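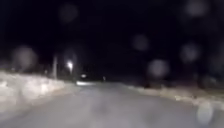 Ginger is a root the way a potato is a root, Zhuoran Peng likes to tell her students, meaning it isn't one. The knobby thing in your vegetable drawer is a rhizome, an underground stem that grows sideways and stores starch. This chapter calls it ginger root now and then anyway. So does everyone who sells it.

Fresh ginger gets its bite from gingerols. Dry it and some of these turn into shogaols, which are sharper still. A cook who swaps ground ginger for fresh, spoon for spoon, will learn this at dinner.
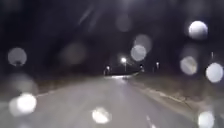 But does it settle the stomach? Parveen Memon put that question in the margin of an early draft, and underlined it. For nausea in pregnancy, a number of trials say it may help. For colds, the evidence is mostly grandmothers, a group with firm views and poor record keeping. Readers on blood thinners should ask a doctor before they start on capsules, as large doses
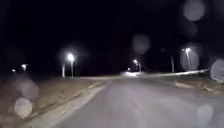
may affect clotting. The amount in a stir-fry is another matter.

We begin with the plant, move on to its chemistry, and reach the kitchen in the last section. Students who skip straight to the kitchen are asked to come back for the review problems. 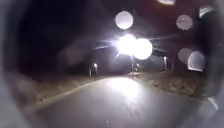
Figure 2. Paved path at night, with a bright light ahead.

Key terms: rhizome, gingerol, shogaol, oleoresin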